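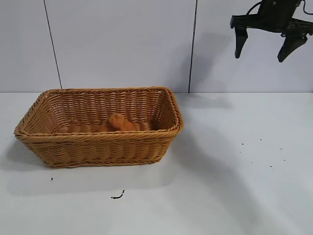 A Elsa Lappalainen apostou comigo um jantar em como a garra da Venico não passava do fim de dezembro. Eu, que sou teimosa, aceitei logo (e nem gosto de peixe, e com a Elsa é sempre peixe!). Tínhamos duas garras para comparar, a Venico e a velha McIntyre, 200 tentativas cada uma, e a Celteck queria a resposta antes do ano novo.

A McIntyre já tinha feito a sua parte, sem graça nenhuma, como um funcionário das finanças. Faltava a minha. Sentei-me ao comando com um café e fui falando com ela, baixinho, que é coisa que em Urkstead toda a gente faz e ninguém confessa.

– Pelo pescoço – disse-lhe eu. – Na parte gorda não, filha, pelo pescoço.

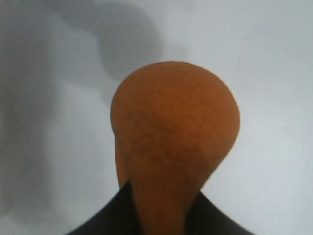

– Estás a dar-lhe conselhos? – perguntou a Elsa, da porta, com o casaco já vestido.

– Estou a calibrar.

Ela riu-se, puxou uma cadeira e ficou. Baixei a força para 30, depois subi um bocadinho, depois voltei aos 30, porque a mão me tremia mais do que à máquina. Faltavam 9 tentativas e eu já não sabia se queria ganhar o jantar ou se queria só que aquilo não acabasse, nós as duas ali caladas, a olhar para o mesmo ecrã.

– Se ganhares, escolhes tu o restaurante – disse ela.

– E se perder?

– Peixe.

Carreguei no botão outra vez.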